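4.3 台所の片付け作業(しゃもじ・スプーン類)

本機は、台所の小物を一つずつつかんで容器に立てる作業に対応します。洗い物、調理、火のそばでの作業には対応していません。家事全般を任せられる段階にはないため、作業中は必ず人が立ち会ってください。

1. コンロの火を止め、元栓を閉めます。
2. 口の開いた筒形の容器を調理台に立てます。
3. しゃもじ、計量スプーン、れんげなどを容器の手前か横に広げます。
4. ライターや刃物は調理台から下ろします。
5. 操作盤で「収納」を選び、開始ボタンを押します。 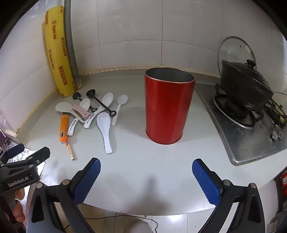
手順5のあと、本機は柄の位置を調べてから動き始めます。柄どうしが重なっていると、2本を同時につかむことがあります。その場合は一時停止を押し、重なりを手で直してから再開してください。

注記:Prostanceの社内試験では、526回の収納のうち67回で人の手直しが必要でした。失敗の多くは、薄く平らな柄をつかみそこねたものです。陶器のれんげは落とすと割れるため、手で収納することをおすすめします。

注意:動作中は容器に手を入れないでください。エラー853が表示されたときは電源を切り、つかみ部に物が挟まっていないか確認します。

鍋のふたの扱いについては4.4を参照してください。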